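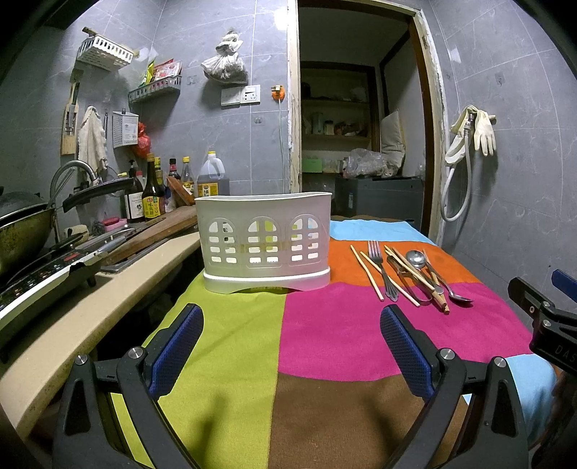
When does the kitchen waste collection start in Brollham? The first green-lid bins will be emptied in the week after Wed 22 April, beginning with the streets north of the railway line.

Brollham households will be able to put food scraps in with their garden clippings under a new weekly service approved by council in December. The change covers 694 homes in the first stage, with another 744 in Barkness to follow once the second truck is delivered.

Each home gets a small benchtop caddy and a roll of compostable liners. Flats with shared bins will get one caddy per unit and a larger bin for the building. The red-lid rubbish bin will move to a fortnightly pick-up at the same time.

Waste services manager Ferdinand Trummer said food made up a large part of what the town was sending to landfill.

"We opened up bags from 126 homes last year and the biggest single thing in them was leftovers and peelings," he said. "It's heavy, it smells, and we pay by the tonne to bury it."

Meat, bones, bread, dairy, coffee grounds and tea leaves can all go in. Plastic bags, nappies and pet litter can't, and neither can the produce bags from the supermarket – even the ones marked degradable. Bins with the wrong items will be tagged the first time and left unemptied after a third tag.

The scraps will be trucked to the Zavik composting yard, where they will be shredded and turned for several weeks before being sold to farms and landscapers. Residents will be able to collect a free trailer load of compost twice a year.

Not everyone is pleased with the fortnightly rubbish run. Council received 178 written comments on the plan, and most of the objections came from families with young children. Households with two or more in nappies can apply for a bigger red-lid bin at no extra charge.

Caddies are being dropped off this week. Anyone who has missed out can pick one up from the council office on weekdays between 9 am and 4 pm – bring a rates notice or a recent power bill.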